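Merora | Reading the Treloar results: frequently asked questions

Last revised 2019-10-27

Merora reviews claims about robot learning for people who have to decide whether to spend money on them. Since our note on the Treloar method went up we have had a steady run of mail about it. The questions that keep coming back are answered on this page. We have no stake in Treloar or in Previsetti, the lab that wrote it up.

What does Treloar claim?

That a robot arm can learn kitchen tasks from recordings made by people holding gripper tools in their hands, with no robot in the room. A person picks something up, the camera on the tool records it, and a policy is trained on the recordings. The policy is then put on an arm fitted with the same kind of fingers. Previsetti says this is much quicker than steering a robot remotely, and that the resulting policy is about as good.

Do you believe it?

The first half, mostly. People are faster with a tool in their hand than with a joystick, and it would be strange if the numbers said otherwise. The second half we would call unproven. "About as good" rests on one comparison, and the remotely steered baseline was trained by the same team that wanted to beat it.

How much data was used?

The paper gives 3,878 recordings. We would like to know how many were made and thrown out before that figure was reached. The paper says recordings with "tracking problems" were dropped and does not say how many. If the hard motions are the ones that lose tracking, then the training set leans toward easy motions, and so may the tests.

And how was it tested?

With 285 trials on the arm, of which 189 are counted as successes. That is roughly 66 percent. The summary on the project page says the method "reliably" handles food and tableware. We would not use that word for something that fails one time in three.

The trials were also spread over six tasks, and the results for each task are in a chart with no numbers on it. Reading off the bars, one task does very well and two do badly. An average across them tells a buyer very little.

What counts as a success?

The item has to end up in the target area. A crushed pastry in the right place passes, as far as we can tell from the scoring sheet. So does a plate that was bumped on the way. We wrote to ask whether damage was scored anywhere and have had no answer.

Was the tabletop the same in training and testing?

The paper says "similar." We could not find a list of which objects were held back. Our guess is that the test table was set up by the people who set up the training table, with the same dishes, in much the same spots. A policy that has memorized where a dish usually sits can look clever for a long time.

Does using two grippers change anything?

It makes the problem harder, because each tool has to know where it is relative to the other. Small errors in each add up. Treloar reports its tracking error for a single tool only, which leaves out the number we most wanted to see. 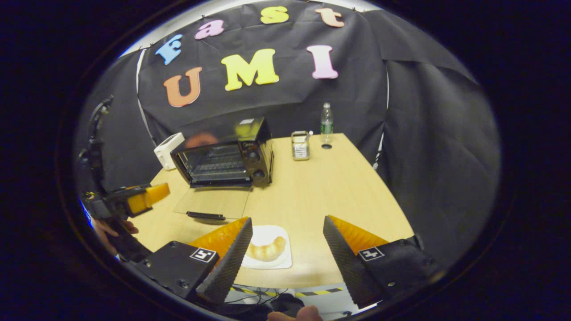

Can the recordings be used with any robot arm?

Only with some care. The fingers and the camera have to match the handheld tool closely, and the arm must be able to reach the poses that a human wrist reaches without effort. Previsetti tested one arm. Anyone with a different one should plan on filtering out recordings the arm cannot follow, and should expect to lose a fair share.

Has anyone repeated the result?

Wuta, a smaller group, tried two of the tasks with its own recordings and put up a short report in November of last year, working from the early draft. Its success rate was lower on both. Wuta used fewer recordings and a cheaper arm, so this does not settle much in either direction. It is still the only outside attempt we know of.

What would change your mind?

A table of results for each task, with the failures sorted by cause. A count of the dropped recordings. A test in a room the team has never recorded in, with objects chosen by somebody else. None of this is expensive.

Should we wait before trying it?

If you already own an arm and can spare someone for a few weeks, a small trial of your own will teach you more than the paper does. Write down your pass mark before you begin. If you would be buying an arm for this purpose, we would wait.

Can I send a correction?

Please do. Use the contact form and tell us which answer you mean. Corrections are added to the answer itself, with the old wording kept at the foot of the page.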